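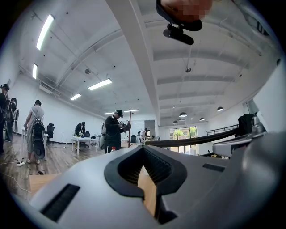 Looking across the big room from behind the gripper, mid-session, with people at both white tables.

July, nearly 11 at night

231 today! I wrote it on the back of my hand so I wouldn't forget it on the way home, which was silly, as there was no chance of me forgetting it. Our best day before this was well under that, and we started late because the Menon drive was full and I had to sit on the floor moving old sessions off it.

What made the difference, I think, was Áine Noonan's idea of short blocks. You do 20 tries at one task, you put the gripper down, you shake out your wrist, you swap. Before, we all just kept going until our hands got sloppy, and you can see the sloppiness when you play the recordings back (mine especially, I start jabbing at things). I watched a few of the late ones tonight and they look as calm as the morning ones. I'm so happy with that.

I've also come around on the failures. When I joined Lollari I deleted every clumsy try, as if somebody was going to grade me on them. Now I keep the ones where I miss and then fix it, and I say "recovery" out loud so I can find them later. A model that has only ever seen perfect grabs has no clue what to do after a bad one. Áine said this to me in my first week and I nodded and didn't get it at all. Today I missed a spoon, nudged it, came in from the other side and got it, and I was more pleased with that than with any of the clean ones.

The room is a lovely place to work, by the way. I keep meaning to write that down. Trees out of the back windows, that long wooden floor, and enough space that people in headsets can be busy with their own thing while I'm busy with mine. I do need to watch the cables on the floor, I walk around looking at my own jaws and nothing else.

Not so good: the labels. We have 2 different names for the same drawer task, one from the Fatano list and one from ours, and I used both before lunch. Must fix that first thing, before anyone trains on it. Also my thumb hurts.

The goal for the set is 400 clean tries plus whatever recoveries we pick up along the way, and then Humow gets its first training run. I can't wait to see it try the spoon. It may be awful! I'd still like to be standing right there.

Tomorrow: labels, tape for the thumb, bring the blue bowl from home because all of ours are white. Ask Áine if we can do cloth folding next. Bed now.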